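Boletín de Filtell, 2024-08-15

¿YA RECOGEN LA MESA LOS ROBOTS? Respuesta corta: todavía no. La larga, en dos tareas.

Tarea 1. Bloques y bandeja
Simulación, no taller. Un brazo, una bandeja blanca, tres bloques color madera y verde. Coger uno por arriba, llevarlo a su sitio, soltar, volver. Lo que un crío hace sin mirar. Dionysis Deligiannis, de Clerach, le dio 34 intentos al programa y salieron bien 30. Suena bonito. En una cocina son cuatro platos al suelo. 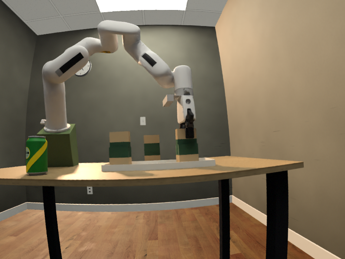 Tarea 2. Lo mismo, con los bloques fuera de la bandeja
Aqui se complica. La pinza tiene que bajar recta junto al bloque sin tumbar al vecino, y el programa duda mucho, demasiado para una linea de montaje. En Lazaridis lo quieren para ordenar piezas pequeñas.

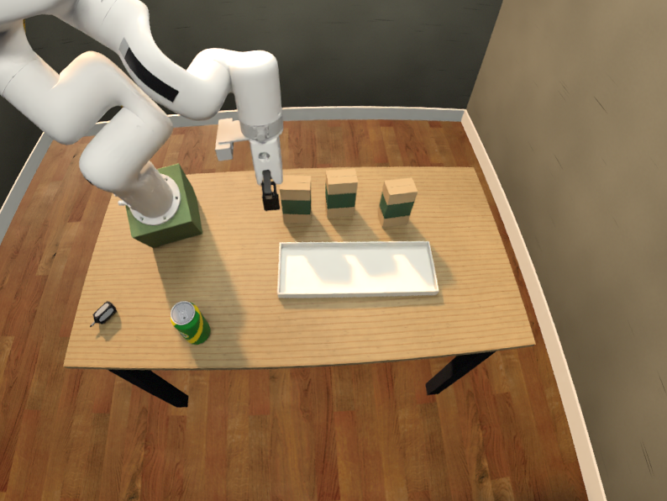

Dicen que en diciembre, con suerte, prueba real en la nave de Clollton. Dos turnos, dos personas mirando. Veremos. El precio ni lo preguntamos.

Queda lo de la vista de cerca. Con los dedos abiertos a los lados de la pieza, sombras duras y paredes claras, el progama tiene que decidir dónde cerrar, y ahí se van casi todos los fallos.
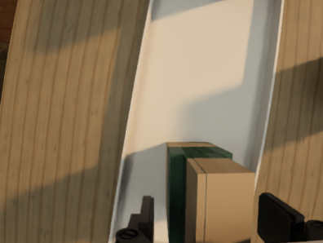
Imagen: simulación / Clerach

Doblar ropa, ni hablar. Vaciar el lavavajillas, tampoco. Preguntas y quejas, al correo de siempre, contestamos a la vuelta de vacaciones.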